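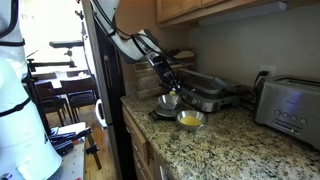

PROGRAM REPORTS / Safe Practice in Home Kitchens

Progress report to the Hegyi Fund
Bosora kitchen handling project, Flatitz site
5 Apr 2022

We are glad to be sending this one. The working rules for robot arms in ordinary home kitchens, which were a loose pile of notes when we last wrote, are now a draft of 50 pages that our own operators use every day. It has been rewritten in places by the very people who complained about it, and it is much better for that!

The draft has four parts: setting up, food contact, stopping and handing over, and record keeping. Setting up is the most settled. It covers where an arm may stand in relation to a counter, how cables are tied back along the links so they stay clear of bowls and cords, and what has to be unplugged before anyone powers up. We decided early on to write for a real kitchen with granite, wall outlets and a toaster in the usual spot, and that choice keeps paying off. A clean lab bench would have let us skip half the hard questions.

Food contact took most of our time this period. Egg is a great test material for rule writing. It is slippery, it spreads, and every home cook already knows to be careful with it raw. Our rule now says that any gripper surface that has touched raw egg counts as soiled until it has been washed and logged, even if the next task only involves a closed drawer. Operators asked for a clear line and they got one.

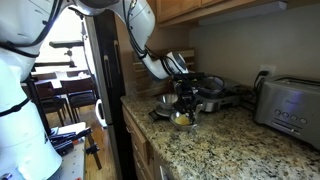

Gripper low over a glass bowl at the kitchen counter, Flatitz.

The rule on hover height is newer. We ask that a gripper waiting over an open bowl be either working or on its way out, and that it never be parked there during a pause. The first wording gave a single clearance for all containers, and it was hopeless with small bowls. The Imar team suggested tying the clearance to the rim of the tallest item nearby. We tried it, liked it, and have adopted it with small changes to the wording.

Record keeping is going well too. The log now holds 1662 entries, each one a task run with its setup check, contact notes and any stop. Reading back through them has been the best part of the quarter -- you can see which rules people follow without thinking and which ones they have to look up. Four of the rules were being looked up so often that we moved them to a one-page sheet kept at the operator's station.

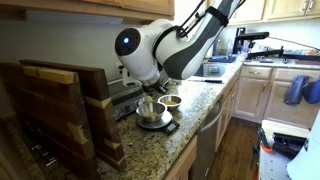
Report no. 4

Knives and other sharp tools are where we still have work to do. The present text says a knife within an arm's reach must be noted in the setup check, with the operator deciding whether it stays. Some of us want it stricter. Others point out that a kitchen with every knife put away tells us very little about how people cook. We will test both wordings in April and send you the results with the next draft.

Two smaller items are also open. Towels and mitts hung on cabinet handles need a line of their own, as cloth and moving joints are a bad mix. And the scale rule, which asks for a fresh zero each time a bowl is changed, should move out of food contact and into record keeping, where people look for it.

Spending is in line with the plan. The only change we ask for is to shift part of the travel money into printing, so that Imar and the second Bosora crew can work from the same paper copy as we do. The full draft and the log summary are attached, and we would love your comments on the food contact part before the knife tests begin.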